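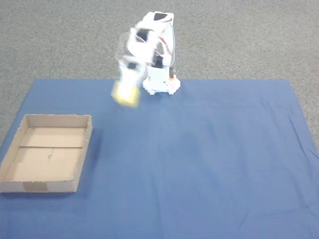 *Kleiner Greifarm auf blauer Stoffunterlage, im Greifer ein gelbes Objekt, links daneben die Kartonschale.*

**Erville, 8. Februar 2019.** Die Pudon-Werkstatt hat ihre Beschaffungsplanung für Kleinroboter im laufenden Haushaltsjahr vorgelegt. Vorgesehen ist der Kauf von 20 servogetriebenen Tischarmen, verteilt auf zwei Lose. Der Stückpreis im Angebot des Lieferanten Venter liegt bei 479 Euro netto, einschließlich Netzteil und Steuerplatine, ohne Greiferbacken. Für Ersatzservos, Kabelsätze und Befestigungsmaterial sind je Los weitere 600 Euro eingestellt.

Die Planung stützt sich auf Ablageversuche mit weißen Armen der vorgesehenen Größenklasse. Als Ziel dienen flache Schalen aus Wellpappe, die nach Bedarf im Haus zugeschnitten werden. Auf gefräste Aufnahmen verzichtet der Entwurf vorerst; der Posten hätte je Arbeitsplatz 200 Euro gekostet.

Kgomotso Le Roux, zuständig für die technische Spezifikation, nennt als offenen Punkt die Leitungsführung. Die Servoleitungen verlaufen außen am Arm und brauchen an den Gelenken genügend Schlaufe. Im Leistungsverzeichnis wird deshalb eine Zugentlastung am Sockel gefordert. Ebenfalls aufgenommen wurde eine Angabe zur Wiederholgenauigkeit unter Last, die im Angebot bisher fehlt.

Bei den Schalen ist noch zu entscheiden, ob mit einem durchgehenden Boden oder mit Fächern gearbeitet wird. Die unterteilte Variante stellt höhere Anforderungen an die Anfahrt, da der Greifer zwischen den Stegen Platz finden muss.

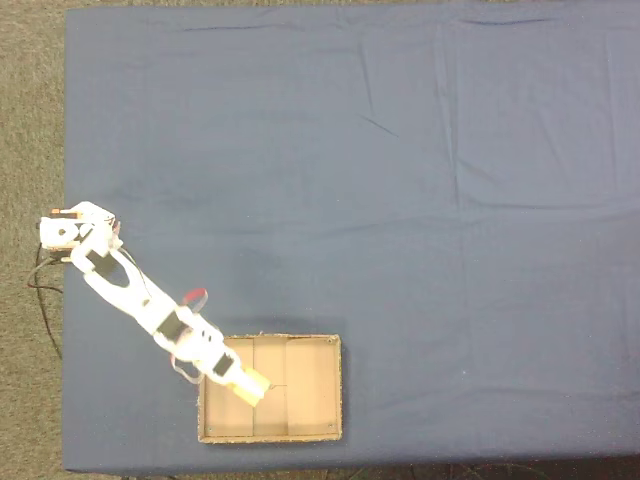 ## Termine und Abnahme

Das erste Los soll nach Klärung der offenen Punkte abgerufen werden, das zweite im Juli. Die Abnahme erfolgt einzeln je Arm am Standort Clullevel. Geprüft werden Nullpunktlage, Spiel in den Gelenken und Stromaufnahme der Servos im Stillstand. Geräte mit Abweichungen gehen auf Kosten des Lieferanten zurück. Wartungsverträge sind nicht Teil der Ausschreibung.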